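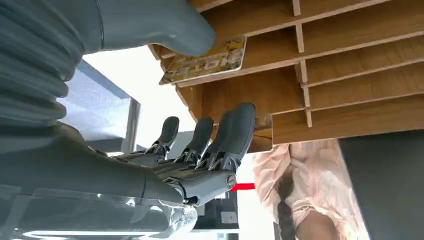

Why I want the small repair shop back

When I moved to Jirkcombe, there were 3 repair shops in the center. One was for shoes, one for radios and lamps, and one for almost everything else. Today only the shoe shop is open, and it closes at noon.

I think we lost something important, and I do not mean only money. Last November my kettle stopped working. It was a Zimar, a good kettle, and the fault was in the switch. I wrote to the seller and they offered me a discount on a new one. I asked if I could buy the switch. They answered that the switch is not sold separately. So a part smaller than my thumb decided that the whole kettle must go to the garbage.

People tell me that repair is too expensive, and for many things they are right. A person who works one hour must be paid for one hour, and a kettle is cheap. But it is cheap partly because the price does not include what happens to it later. In Jirkcombe we all pay for the dump, also those who keep the same kettle for twenty years.

The town of Welletus tried a different way. It gave an empty store to repairers for a very low rent, and each household received a paper coupon for one repair in the year. In the first year they repaired 202 things, mostly lamps, bicycles and vacuum cleaners. Some people laughed at this number. For a town of 1000 households I find it a good start, and I would be glad to see the same here.

I would also like a rule that spare parts must be sold for ten years. My mother had a Negri sewing machine, and she could order every screw from a small catalog. She was not a technical person. She read the number, she sent a letter, and the part came by mail.

The old radio shop on our main street is still for rent. I walk past it every morning on my way to the bus.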